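Grendora desk tidy set: three months on

I bought the Grendora set in September to sort out a kitchen table that doubles as my office. It came flat in one box with a tray, a lidded pen pot, two card dividers and a cable clip. I paid full price and have used it every working day.

Putting it together

Nothing needs screws. The dividers slot into the tray and stay put once pushed down firmly. The leaflet is one sheet and the drawings are small, so I had the first divider in backwards until my neighbour Fedir Romaniuk pointed it out. Allow ten minutes.

In use

The tray takes A5 notebooks flat, with space beside them for a stapler and a calculator. A4 paper doesn't fit, and the box should say so more clearly. The pen pot is steady when full but tips if you leave one long ruler in it. I keep the tray on my left and clear it out in the evening, before the table is needed for supper.

A blue tray with raised sides is easy to find on a pale grey top, and I would pick a strong colour again over the cream version. 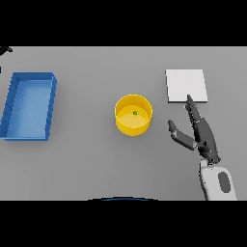
Cleaning and wear

Warm water and washing-up liquid shift most marks. Biro came off, permanent marker didn't. The corners collect crumbs and need an old toothbrush. One divider has started to bend in the middle where I lean post against it.

Compared with the Lellisum

I had the Lellisum organiser before this. It has deeper sections and a drawer, but it takes up far more of the table and the drawer sticks. The Grendora is quicker to pick up and put away on a shelf.

Verdict

Four out of five. Spare dividers are sold separately, and I have ordered a pair.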